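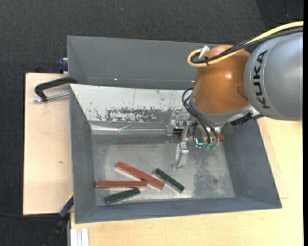 My mother kept her buttons in a blue cookie tin, and for most of my childhood I believed every family in America owned exactly one tin of buttons and zero tins of cookies. I'd sit under the sewing table in August with the fan going and sort them on the rug. I had rules, none of which held up for more than an afternoon. Shank buttons with shank buttons, coat buttons in a saucer, anything with an anchor on it straight into my pocket. Color always won in the end, though. If you've ever looked down into a big grey metal bin with small red and green blocks in the bottom of it, you know how your eye goes right to the reds and wants them all together on one side. I was like that with buttons, and at forty-six I'm sorry to report that I still am.

So when my aunt's house in Skistton was sold last year and the cousins were dividing up the good dishes, I asked for the sewing cabinet. Everyone said yes so fast I should have been suspicious. It weighs as much as a calf. Two of the drawers don't open and one of them doesn't close, and inside were 80 little paper envelopes of buttons, each one labeled in pencil in my aunt's tiny slanting hand. "Gray suit, Frank." "Blouse I hated." "From the train." (What train? She never went anywhere by train that any of us can remember!)

I started with the blouse she hated. The buttons are gorgeous, by the way - little dark glass domes with a gold line around the rim. I can't imagine what the blouse did to deserve it.

My plan was to put them all in order and write down what I could, and I got through maybe a dozen envelopes before I hit the limit of what I know. I can tell plastic from glass by tapping it on my teeth. Beyond that I'm guessing. A woman at the fabric counter told me I needed to go see Olga Lobo in Salcedo, and wrote the phone number on the back of my receipt as if she were passing me a spy's address.

Olga has a shop there called Drirner, in what used to be a shoe repair place, and you can still smell the polish when the heat's on. She sells yarn in the front because yarn pays the rent. The buttons are in the back, behind a curtain, in flat wooden drawers that go up to the ceiling, with a ladder. I think I made a noise when she pulled the curtain. She told me most people do.

She doesn't sort by color. I want to be clear about that, since I argued with her for a good ten minutes. She goes by what a button is made of first and then how it attaches, and only then by size, and color doesn't come into it at all. "Color is for shopping," she told me. "You want to find something again, you ask what it is." Her horn buttons run from nearly white to nearly black in a single drawer and she can put her hand on any of them without looking. I tried it with my eyes shut and came up with a dried bean.

We spread my envelopes out on her cutting table and she went through them with a jeweler's loupe and a cup of tea balanced on her knee. Frank's gray suit: vegetable ivory, which is a nut and has nothing to do with elephants. The train: brass, two-piece, with a worn little eagle, and she thought they'd come off a uniform but she wouldn't swear to which kind. She offered me 24 dollars for the set. I said no and then felt rude and bought 400 yards of sock yarn I have no use for. I don't knit.

What I did take home was her habit of sewing one of each kind onto a card. She uses plain white stock cut to the size of a recipe card, with the note written underneath, and I've copied her right down to the waxed thread. You lose the envelope that way, so I tape my aunt's pencil label to the back. It's slow. I do three or four in an evening with the radio on, and some nights I do one and then just look at it.

My cousin wants me to bring the whole lot to the Zastilora swap next summer, where I'm told there are 200 tables and people line up before it's light with folding stools and thermoses. I said I'd go. I'll bring the duplicates, and the loose shirt buttons by the jar, and if somebody there can tell me about the eagle I'll let them hold it for a minute.

The cards are still in order by material, all the way through the glass. The plastics I did by color. They're in the bottom drawer, the one that doesn't close, and Olga hasn't seen them.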